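# The $27 Bar of Soap

The pitch for Diditik is that your face has been lied to. Foam from a can is mostly air, the brochure says, and the gel you bought last month is "a detergent with ambitions." What you want is a hard puck of tallow soap, pressed in Bañez, cured for five weeks and sold for $27.

I shaved with it through most of June. It's soap. It smells like a cedar closet and it makes a thick lather if you work at it, and on the mornings I was running late I used the can.

Rowena Villanueva, who runs the company with her cousin, was patient with my questions. I asked what five weeks of curing does that two wouldn't. "It gives you a harder bar, and a harder bar lasts," she said. Fair enough. I asked how long. She said it depended on the beard, the water and the brush, and then we talked about brushes for a while.

The brush is where the money goes. Ivitz makes the one Diditik recommends, and the waiting list had 2000 names on it when I called. Genalyn Tolentino, who handles orders there, wouldn't tell me how many of those people end up paying. She did say the knots are tied by hand and graded by hand, and that I would feel the difference on my cheek. I borrowed one from a colleague for a week. It was soft. So is the drugstore one I've had since college, though it sheds.

Kulsoom Kakakhel spent years mixing shaving creams for other people's labels and has no stake in any of this. She told me most of what keeps a razor from dragging is water, and time for the hair to soak it up. "Wash your face, wait a couple of minutes, use whatever you like," she said. Would a tallow soap do better than a decent tube of cream? She thought some people's skin might prefer it. She wouldn't put a price on that.

Firov, the mail-order shop, sells the whole ritual in one box: puck, bowl, brush, stand, and a small towel with instructions for folding it. Angelica Lacson wrote the instructions. She says customers rarely return the box, and I believe her. I'd like to know how many are still opening it by spring.

My puck has worn down on one side and cracked on the other. Villanueva says that's normal. There's a refill program, and I haven't signed up.
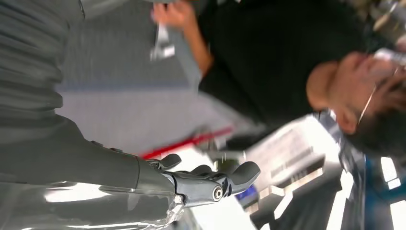 *Gray robotic hand and arm, with a man at right.*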